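Jurnano Textiles: the folding room

Gallery and notes, updated April

This page covers the room where our printed cloth is checked, folded and put away before it goes out. Customers who order by post often ask how the pieces are handled and why they arrive with the creases they do. The notes go with the gallery and follow the order of the work, with a little on the room itself and on looking after the cloth once you have it.

How the cloth reaches us

Printed cloth comes from the Neltix works on long rolls and is cut downstairs. By the time it gets to the folding room each piece has been hemmed and has a paper ticket pinned to one corner. The ticket gives the pattern, the size and the roll it was cut from. We keep the roll number because black ink can vary slightly between rolls, and anyone ordering a matching pair will want both from the same one.

We had 243 pieces in for the spring list. Most were single sheets and table covers, and the rest were short lengths for cushions.

Checking

Each piece is opened out and looked at on both sides before it is folded. The usual faults are a skipped patch in the print, a pulled thread near the hem, or a faint line where the roll was creased before printing. Small faults are marked with a tailor's tack and the piece goes to the seconds shelf. Larger ones are cut down into cushion lengths if there is enough good cloth around the fault.

Plain cloth can be checked from one end to the other quite fast. Dense patterns take longer, as a missing stem or leaf is easy to pass over.

The black floral

Our best-known pattern is the Brandão, swirling flowers in black on a white ground. It is sold as a sheet and as a table cover. The motifs run into each other without an obvious stripe or row, so there is no line to follow when folding. We go by the hems and match the corners first.

White grounds show every mark. Hands are washed before starting, and tea stays out in the corridor.

Black floral print on white, in the room with the big window. There are two people in view, and the air conditioning unit is up on the back wall. 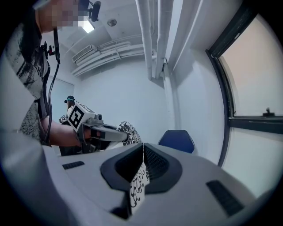 The room

The walls and ceiling are white. The pipes overhead were painted white as well when the room was done up, and they have been left exposed so that the joints can be got at. The large window has a dark frame, and it gives better light for checking than any lamp we have tried. We do the close work while the daylight is good and leave ticketing and wrapping until later in the afternoon.

Chairs are moved in and out as needed. Short lengths can be folded sitting down. Full sheets are easier standing, with somebody at the other end.

Folding a sheet

Hold the short hems and bring them together with the print facing out. Match the corners and let the rest hang until it is straight. Fold in half again the same way, then turn the piece and fold it across its width in three. Smooth from the fold towards the open edge. Pressing the other way pushes the slack into the middle and leaves a ridge.

The ticket should finish on top, at the right-hand corner. If it has ended up inside, open out the last fold only and turn the piece over.

Putting away

Folded pieces are stacked no higher than 30 to a shelf, with the folded edge to the front. Sheets and table covers are kept apart even where the pattern is the same. Tissue goes between black prints and plain whites. The shelves hold 1000 pieces when full, but we prefer to leave gaps so that a size can be pulled without shifting the whole stack.

Care at home

Wash before first use, on its own, in cool water. Dry flat or on a line out of strong sun. Iron on the back while still slightly damp. The fold lines usually come out with the first wash, although the cross folds on a heavy cloth may need 2 goes with the iron.

Seconds

Seconds are sold from the front counter in the mornings and are not listed online. Please ask for the pattern by name and bring measurements with you. Cushion lengths vary and cannot be put by.

Related pages: Cutting and hemming | Pattern list | Postage and returns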